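Stop Scoring the Hook

The spring competition at Brurnum gives a team 100 points if the mug ends up on the hook and zero if it does not. I have judged it twice and I think the rule teaches students the wrong thing. 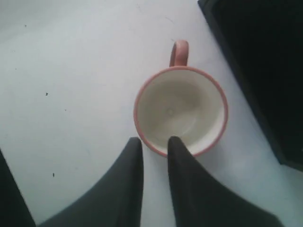
Hanging a mug is several problems stacked together. The grasp decides how the handle will sit later, and a poor grasp is paid for at the rack. Under the current rule, a team that solves the grasp and misses the hook gets the same score as a team that never closes the gripper.

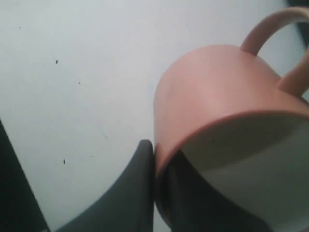
One finger inside the mug, one against the wall.

Students respond sensibly. They tune one mug position and stop testing others.

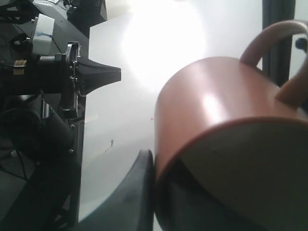
Leokadia Ziółkowski objects that partial credit rewards teams for never finishing, and that a mug on the floor is a mug on the floor.

She has a point — for a factory. In a class, I would give 13 points for a stable grasp, more for handle alignment, and the rest for the hang.

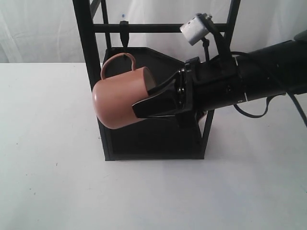 Teams should also hand in their failure logs. The rule could change before March.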